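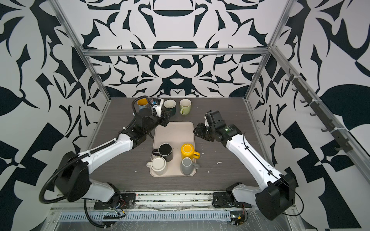
Mugs upside down or right way up?

gkershaw
Sorting mugs, seven so far. Yellow, white and gray are rim down on the tray, the black one's rim up. Which way do you all store them?

rodrigo_s
Rim down. Always. Dust.

Felista M
Disagree - rim down traps smells, and the rim is teh part that chips. Up.

rodrigo_s
Never chipped one. Had mine since May.

gkershaw
ok, other option - on their sides

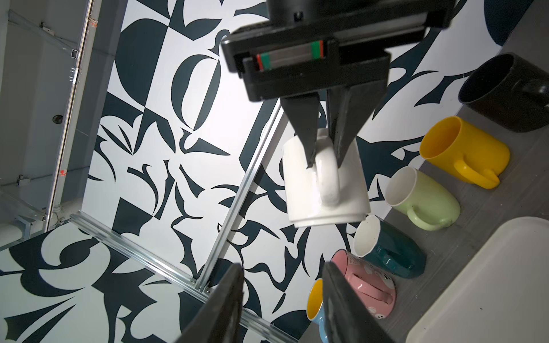

Shelf row, white one still rim down

Felista M
Sideways?? They'll roll. Love the pink one with the faces tho

nanami.s
Handles stop them rolling, mostly. Wastes shelf space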